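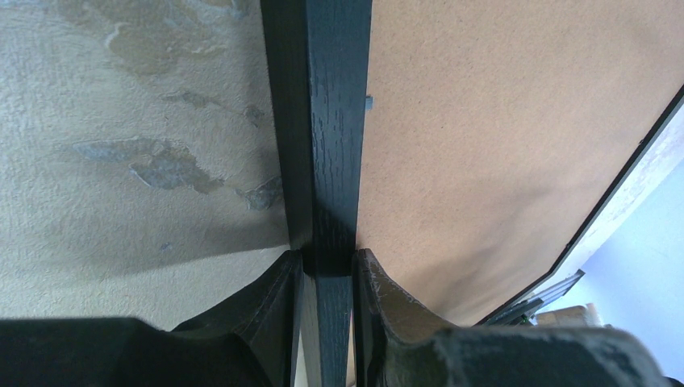 Lilian Kirui asked me over breakfast why we don't simply program the thing. Fair question, and I'd like to start the talk with it, so please thank her if you see her at the coffee.

(Pause. Let them read the title.)

The short reply to Lilian: we did. Venla wrote the first version of Fuvia by hand, waypoint by waypoint, and it was lovely until somebody nudged the board by the width of a thumb. After that it gripped air with tremendous confidence.

So now we show it. Two ways of showing, and I'll say which I prefer, though my back has already voted.

FIRST WAY – BY HAND
You take hold of the arm and walk it through the job. You feel the weight, you feel the contact, and you learn at once how heavy an elbow can be. Good for one arm. With two arms you need either two people who like each other or one person with unusual shoulders. Jouko and I tried it for an afternoon in October. We are still on speaking terms, mostly by email.

Also mention: your own hands end up in the camera views. The model then learns that a task goes well when there is a Finnish sleeve nearby.

SECOND WAY – BY REMOTE
You sit at a pair of small leader arms and the big ones copy you. No sleeves. The price is touch. You're squeezing a handle that tells you nothing, so you watch the wrist view and guess. Everybody over-squeezes for the first hour. Hauwa over-squeezed for a week and then became the best operator we have, so don't sack anyone early.

(Ask: who here has driven one? Wait for hands. If none, carry on as if there were some.)

NUMBERS SLIDE
Keep this quick. We recorded 789 demonstrations on the framed-board task and kept 222. The rest were thrown out for dithering, mostly mine. Dithering matters. If you hover over a corner wondering about lunch, the robot will learn to hover over a corner, and it will do it beautifully, for ever.

Toivo wants me to say that we could have cleaned up the bad ones in software. I have now said it.

TWO ARMS
Main point of the talk, slow down. People teach two arms as if they were one arm twice. They move the left, park it, move the right, park it. Ask the operator to decide beforehand which arm leads, say it aloud, and stick to it for the whole batch. We changed leader halfway through batch 43 and got a policy that seemed to be having an argument with itself.

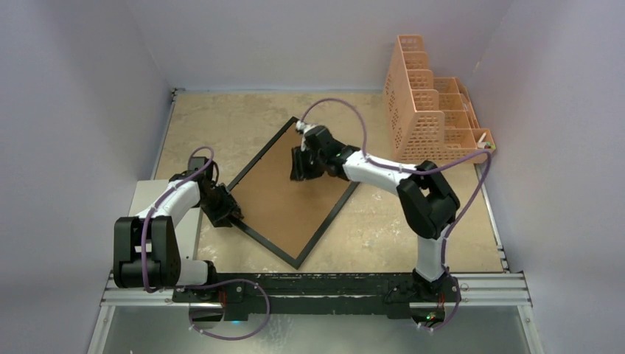
Slide 9. Framed board, both arms over the work surface.

Leave it up while I talk about corners. A corner is where the operator has to commit, and where most of our discarded takes went wrong. Approach, stop once, close. If you miss, open fully and back off before trying again, so the recording has a proper recovery in it. We keep those. A clean miss with a clean recovery has taught Fuvia more than my best take, which I have framed.

If time is short, skip the cable story. If time is long, skip it anyway.

QUESTIONS
Likely one: how many demonstrations do I need? Say it depends, then say start with fewer and look at them before recording more. Likely two: is it faster than a person? No. Move to the next hand.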